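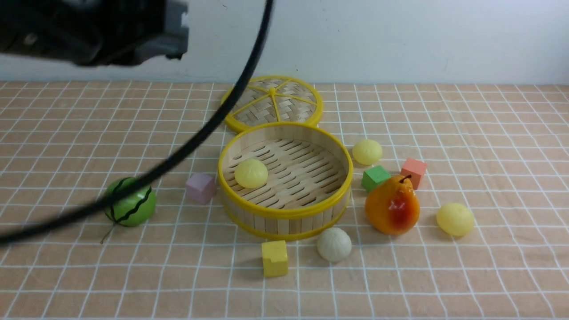 The table on Sunday, with one bun in the basket.

The Steamer

When Hamidreza Talebi was six, his grandmother had a small restaurant in Nirkholm with 20 chairs. He remembered very little of the food. He remembered the baskets, and the noise the lids made when she put them down too fast.

Now he was a grandfather himself, and he had bought a toy steamer at the Atallah shop for his granddaughter Skeltine. She was named after the river, and she did not like to be asked about it.

"The restaurant is open," she said. "You are the customer. Sit."

He sat. The table had little squares on it like the floor of a kitchen, and she had already decided what every square was for. The watermelon lived on the left. The cubes were the other customers. The yellow one was a teacher and had waited the longest.

"What do you have today?" he asked.

"Buns."

"And what else?"

She looked at the watermelon for a while. "That is not for eating. That is the manager."

He ordered one bun. She told him one was not possible, the basket must have friends in it, otherwise the steam gets bored. He had never heard this rule, but his grandmother also had rules of this kind. She would not cook for a person who was standing. She would not sell the last bun before the evening bus from Calberg had come, in case somebody on it was hungry. In November, when the snow closed the road and there was no bus, she kept the last bun anyway, and in the morning she gave it to him with sugar.

He wanted to tell Skeltine this, but she was busy.

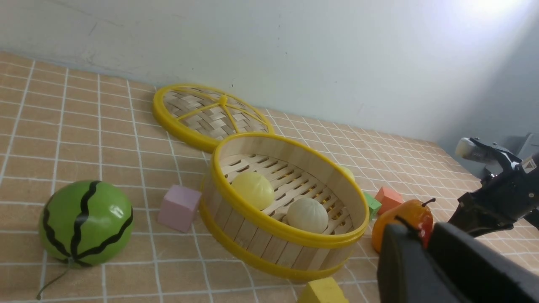
The yellow bun and the white bun together, the lid still off.

"Now there are friends," she said.

"Will you put the lid on?"

"Not yet. The teacher wants to look."

So they let the teacher look. Outside a car went by slowly, and the radiator knocked two times, as it did every afternoon. Hamidreza found that he was really a little hungry.

"Does the manager ever go home?" he asked.

"When the bus comes," said Skeltine.

He had said nothing to her about a bus. He was almost sure of it. He put his hands on his knees and asked her, very politely, which of the buns was the last one.

She pointed to the white one and told him he would have to wait.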